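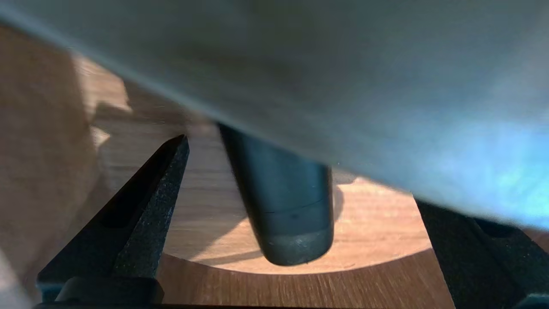

Wrist camera check and teleop demos, cylinder task

April 22, 2022

Started with the wrist view before recording anything. With the fingers open the dark cylinder sits in the gap and both grip pads are in view, so alignment can be judged from this camera alone. The seam near the lower end is a usable height cue. The upper part of the view is mostly lost to the blurred gray shape, and the top of the cylinder goes under it. For this task we need the lower end and the wood under it, so I left the mount angle as it was.

Setup

Arm running under Evon, leader arm on the bench to the left. Recording goes to the Grodness share, folder cyl_place. Gripper command is logged separately from the joint positions this time. In the January set they were merged and the closing moment was hard to find afterward.

Task: approach with fingers open, close on the cylinder, lift, move over, set down on its rounded end long enough to release, retract. It will tip after release. That is fine, the episode ends at retract.

By hand first

Tried kinesthetic guiding with the arm in gravity compensation. Got 4 complete runs and stopped. My forearm was in the view during the approach in every one of them, and the wrist joint is stiff enough that the last few millimeters come out jerky. Moved these to the scratch folder. Do not train on them.

By remote

Switched to the leader arm. Much smoother. 31 episodes kept. Lengths vary, the longer ones are around 700 steps and most of that is me hesitating above the grasp. I had been watching the side monitor, where depth is hard to read. Going by the wrist view only was quicker after a few tries - the shadow on the wood is a better guide to height than anything on the side camera.

Things to watch for:

Do not start closing while the wrist is still moving. One finger touches first and pushes the cylinder over.

Pause briefly before closing, the same way each time. Obadia Odera went through the first batch and pointed out that my pauses were all over the place. Redid those.

Leave the fingers wide on the approach. In a few early episodes I narrowed them on the way in out of habit, and those are tagged "narrow" in the notes column.

Problems

Episode 312 in the running index has a gap in the gripper log. Joint data looks fine. Marked bad, cause unknown. The Mussa converter did not flag it, I only saw it when plotting.

Leader arm trigger has some play at the open end, so the follower fingers creep slightly before I mean them to. Added a small dead zone in the config. Check whether it hides real commands.

Next

Replay five of the kept episodes open loop with the cylinder at the taped start mark. Then vary the start position and the tilt. Ask Obadia whether the Driltell pads can stay on for the next batch or if he needs them back. Exposure on the wrist camera is still on auto, fix it before recording more.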